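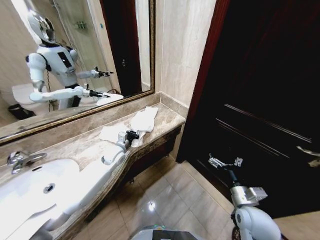

How do I keep a marble vanity top from looking dull and spotty around the sink?

Asked Jan 28, 2022

Hi everybody, I hope this is the right section! We moved into our place in December and the bathroom came with a long beige and brown marble counter, white oval sink set in underneath, and marble-looking tile up the wall behind the mirror. I love it, I really do, but I have never owned stone before and I feel like I'm slowly ruining it. There is a ring of cloudy spots behind the faucet and a dull patch to the right of the sink, right where everybody drops their wet hands and their soap. I've been wiping it with paper towels and the same vinegar spray I use on the kitchen windows. The mirror has a pretty patterned frame, gold and bronze, and I'm a bit nervous about getting cleaner on that too. What should I be using, and is the dull patch something I can fix myself? A man from a stone place in Ikley quoted me 245 dollars just to come polish the top, and I'd rather not if I can help it.

3 answers

Answer 1 (marked as helpful by the asker)

Oh, please put the vinegar away first of all! Marble and anything acidic don't get along, and that goes for lemon cleaners and a lot of the bathroom sprays too. I did the very same thing for most of a year in our old house, so don't feel bad.

For every day, a drop of plain dish soap in a bowl of warm water and a soft cloth will do nearly everything. Wipe, rinse the cloth, wipe again with clean water, then dry it. The drying is the part people skip (me included, when I'm late), and it's what leaves those cloudy spots around the faucet, especially if your water is hard. I'd switch from paper towels to a microfiber cloth, too. Paper won't hurt the stone that I know of, but it goes to mush in your hand and you end up leaving damp wads of it all over the counter.

The dull patch sounds like etching, where the acid has eaten at the shine. Soap won't bring that back. If it's light you can try a marble polishing powder, which you rub in with a damp cloth in little circles for a few minutes. Try it in a back corner first and see if you like the result. I got mine from Stiltunano and the tub has lasted me ages. If you can feel roughness with your fingernail, then the 245 may be worth paying after all.

As for the mirror, spray the cloth and never the glass. Cleaner runs down and sits in the bottom edge of the frame, and that's how the finish on mine started to go. I dust the patterned part with a dry, soft paintbrush, the kind you'd buy for trim, and it gets into all the little grooves.

Answer 2

Seal it. Drip some water on the counter and leave it ten minutes, and if the stone goes darker it needs sealer. Arnine makes one, Jaiswal makes one, I can't tell them apart. Sealing doesn't stop etching, though, only stains.

Answer 3

Just replace the whole thing with quartz lol. Ours was 2,000 installed and I never think about it. If you do keep the marble, put a little tray under the soap and the toothbrush cup so they aren't sitting in a puddle. And if your cabinet underneath is dark wood like ours was, run the cloth along the underside of the counter edge every so often, because drips collect there and then go down the doors and dry white.

Comment from the asker: Thank you all so much! The vinegar has gone back to the kitchen. I did the water test and it did go darker by the faucet, so I'll be sealing once I've had a go at that patch with the powder. Does it matter which one I do first?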